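Unit 4 notes: Gifts, giving, and why we owe each other

Hi all – Sohail Khattak here. Last time we got stuck on one question: is there such a thing as a free gift? I said I'd write up my side of it, so grab a coffee.
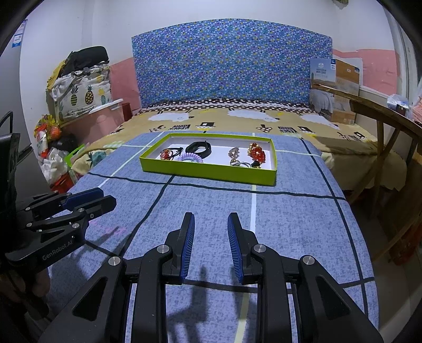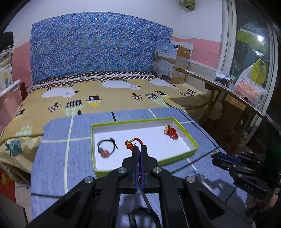 Small tables, small gifts. The bracelet with the pink bead is in the second one.

The big idea this week is reciprocity. You give me something, I feel a little tug, and sooner or later I give something back. Most of us know the tug very well (think of the neighbor who brings cookies, and how long that plate sits on your counter because you can't return it empty!).

Timing matters a lot. If I pay you back the same minute, it feels like a purchase. If I wait ten years, you may decide I'm rude. My students in the Flanham survey wrote down 557 gifts over one winter, and the ones people complained about most were the ones returned too fast. I love that.

Price is trickier. A present that costs too much can feel like a shove – the other person can't match it, so now they're stuck under you. My aunt once got a $175 lamp from a coworker and worried about it until spring.

For February, please read the Zaidi chapter, up to page 52. Skip the tables if they make your eyes cross. Then write me a page on a gift you didn't want. Who gave it, what did you say, and where is it now? Change the names if your family reads your stuff.

Bring your page to class and we'll swap.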